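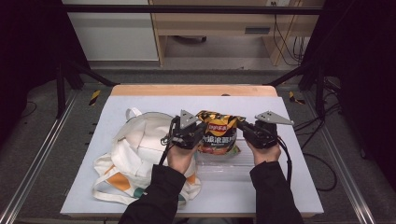
Bag of chips held over the white bench top, one gripper on each side.

December 24, 2020
Rasa Liepiņa

Last entry before the break, so I'll try to get everything down while it's fresh (and while Ehab is still here to correct me). The Etgate wagon went back on the hoist this morning for another look at the hybrid battery cooling. The owner's complaint hasn't changed since May – electric mode drops out on long climbs, the petrol engine cuts in early, and then it won't hand back over until the car has been sitting for a good while.

We pulled the rear seat base and the intake duct first. There was a fair bit of grey fluff on the filter, plus dog hair, but nothing like enough to choke it. I cleaned it anyway and put it back. The fan spins up properly on command and sounds lovely, no rumble at all, so I'm taking that off the list.

Then Ehab Tawfik logged the pack on the Pirihi hill loop with two of us aboard. Module temperatures crept up evenly to 50 degrees and stayed together, except the second one from the left, which kept wandering off by itself and coming back. The resistance check on that sensor gave 203 ohms with the plug pushed home and all sorts of numbers when I wiggled the loom. I'm fairly sure it's the connector and that the module itself is fine, but I was fairly sure about the fan too, so take that as you like!

Distance since the last service is 2,166 km, and 117 of those were ours, all on test loops. Please keep adding to the sheet in the glovebox, as the owner has been very patient and I'd like to be straight with him about the kilometres.

Janov have the replacement pigtail and will post it after the holidays. The Eltitz one looks the same in the catalogue but the locking tab is on the wrong side – I've been caught by that before, so please don't order it to save a few dollars.

Still to do: fit the pigtail, repeat the hill loop with the same load, check the tyre pressures (the left rear looked a little soft to me), and find the trim clip I dropped somewhere under the seat rail. Service plug is out and in the locked drawer, tag on the steering wheel.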